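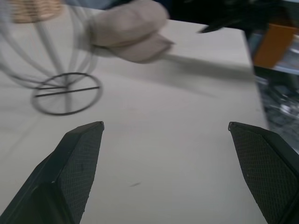 Progress report to the Loster Fund, June 2026. Plain Rules: a reader's guide to the standing orders of Sorkberg Council. The first draft of the guide is finished, six chapters of it, and the seventh has been abandoned on the grounds that it was the sixth again with longer sentences. You asked in your last letter for a short account of where your money has gone and whether anyone outside the building will be able to follow the result. The short account is that it has gone on reading. The standing orders have not been set out afresh since they were first bound, and each council since has added to them in the manner of a household adding to a loft. Our aim is a guide with as little on it as a white tabletop with one faint grey mark, and we are at present a good way short of that.

What we said we would do

The grant was for three pieces of work. We were to gather every rule that governs how the council debates, votes and changes its mind; to write them out in words that a person could read on a bus; and to test the result on residents who had no reason to be kind to us. The first is done. The second is done in draft. The third has begun, and is covered below.

Gathering the rules

The oldest rule still in force dates from 1722 and concerns the order in which members may leave the chamber. It has never been repealed, and as far as we can tell it has never been obeyed. We have kept it in, with a note.

The more serious trouble is with the rules on amendments. Standing order 80 says that an amendment may not be moved once the debate has closed. Standing order 100 says that the debate is not closed while any amendment remains to be moved. Read together, these allow a patient member to keep a meeting going until the building shuts, and the minutes show that this has been done. The council's legal staff told us that the two orders are "read in a spirit of common sense". We asked where the spirit was written down. They are looking.

We also found that the power to suspend standing orders is itself a standing order, and so may be suspended. We put this to a retired clerk from a neighbouring district, who asked us not to put it to anyone else. It has a page of its own in chapter five.

One change to the plan. We had meant to treat the scrutiny rules as a separate part, but they lean so heavily on the voting rules that a reader would be forever turning back. They are now folded into chapter four. This cost us most of a month and made the guide shorter, so we count it as money well spent, though it does not look like much on a timesheet.

Writing it out

Hashmi, the firm you suggested for the plain English edit, has been through the first four chapters. Their comments were fair and there were a great many of them. They object to "notwithstanding" wherever it appears, and they have persuaded us. They also object to "the Chair", on the ground that readers picture furniture. Here we have held out, because the council calls the Chair the Chair and a guide that used some other word would send people into the gallery looking for someone who isn't there.

We disagree with them more seriously over the quoted text. Hashmi would like the original wording moved to the back of the book. We think a resident who stands up in a public meeting and says "under the guide, I may speak" will be told to sit down, whereas one who can quote the order by number stands a fighting chance. Our proposal is to print the plain version first and the original beneath it in smaller type. If the Fund has a view we should be glad of it before the layout is fixed.

Testing

Two reading evenings were held in May, at the library and at the bowls club. Turnout was better at the bowls club, where there is a bar. Readers were given the chapter on public questions and asked to work out how they would put a question to the full council about a closed footpath.

Most got there. The usual stumbling block was the deadline for written notice, which runs in "clear days". This leaves out the day the notice is given, the day of the meeting and, by local custom, a bank holiday if someone remembers it. We had explained this in a paragraph we were rather proud of. Readers skipped it. It is now a small calendar with the days crossed out, and at the second evening people used that without being told to.

Several readers asked why the rules could not just be made simpler. This lies outside the terms of the grant, and we said so, but it was the commonest remark on the feedback sheets and you ought to hear it.

The online version

The searchable edition is being built on Memcombe, which the council already pays for and mostly uses to store agendas. It works, in that searching for "vote" brings up every page that mentions voting, which is all of them. We have asked for the results to be grouped by chapter and have been promised this by the end of the summer. The printed edition does not depend on it and will go ahead either way.

Money

Spending is within the sum agreed. The editing line is over, owing to the length of Hashmi's comments, and the travel line is under, owing to the fact that everything in Sorkberg is within walking distance of everything else. We would like your consent to move the one to cover the other. No further funds are requested.

What could go wrong

The council is to review its standing orders in the autumn. If it changes them a great deal, parts of the guide will be out of date before the ink is dry. We have asked to see the proposals early and have been told that they will be published in line with standing orders, so we looked up which one, and it refers the reader to a schedule that was removed some years ago.

Next steps

Chapters five and six go to Hashmi next. There will be one more reading evening, on the chapter about amendments, with the bar open. We need from you a decision on the small type and on the move between budget lines. The full draft can be sent on paper if you would prefer it to the file.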